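Metal Bins and Trays: Cleaning and Surface Care

Tandcombe Workshop Notes
Updated Aug 22, 2024

Bare metal bins scuff quickly. Light scuffing on the floor of a bin is cosmetic and can be left alone. Grit, dried oil and rust should be dealt with before parts go back in.

Routine cleaning

Empty the bin completely. Tip it toward one corner and brush the grit out with a dry, soft brush. Do not wipe first; grit under a cloth cuts new lines.

Mix two teaspoons of dish soap into a quart of warm water. Wipe along the grain on brushed surfaces. Rinse with a clean cloth and dry at once, including the seam between floor and walls.

Dull patches

A patch that stays dull after washing is usually oil film or wear. Try mineral spirits on a rag, with the door open and no flame nearby. If the patch does not change, it is wear.

To even out a worn floor, use 300 grit paper on a flat block, in straight strokes with the grain. Zsolt Farkas stops there. Going up to 3000 gives a shine that lasts until the first load of bolts. Skip sanding on galvanized bins, as it removes the zinc.

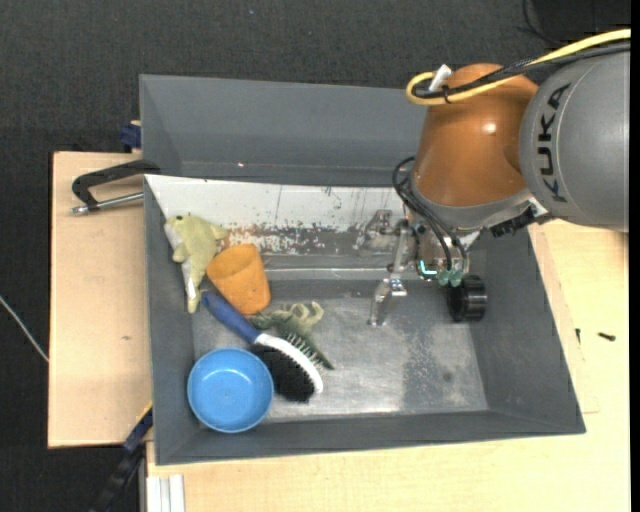 Bin with a scuffed, brushed metallic floor, bright in the middle and duller in patches toward the right.

Protecting the bench

Metal rims dent softwood tops. Set the bin on a scrap board or a cork sheet, and lift it to move it. Check the underside for burrs every three months and take them down with a fine file.

Liners

Rubber matting cuts noise but traps moisture. Pull it out weekly in damp shops. Felt holds oil and is suitable for dry parts only.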